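Twal Door Challenge

The Twal Door Challenge is a student robotics competition held entirely in simulation. It is run each May by the Heltora college network and is open to teams of up to 13 students. Entrants write the control software for a two-armed robot, which has to find, open and pass through doors in a virtual building. The first edition drew 61 teams.

Format

Every team uses the same robot model and the same simulator, Ultier. A full entry is scored over 300 runs, and the highest possible score is 1000 points. Points are lost for collisions with walls and frames. Door colours, wall textures and lighting are changed between runs, so that software which has only learnt one corridor tends to score badly. Each run begins with both grippers open and empty.

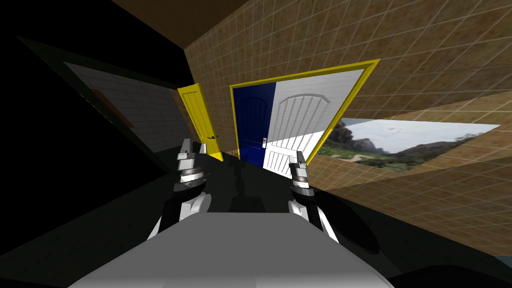 Brunero, the team that won the second edition, wrote afterwards that the handles had been easier than expected and that most of its lost points came from the robot's elbows catching the frame on the way through. The organisers later published a short guide to arm clearance.

Teaching use

Several colleges in the network set the challenge as coursework in the second year. Students usually begin with a single door and a fixed starting position, and move on to the full course in the spring term. Marks for coursework are given separately from the competition score and include a written report.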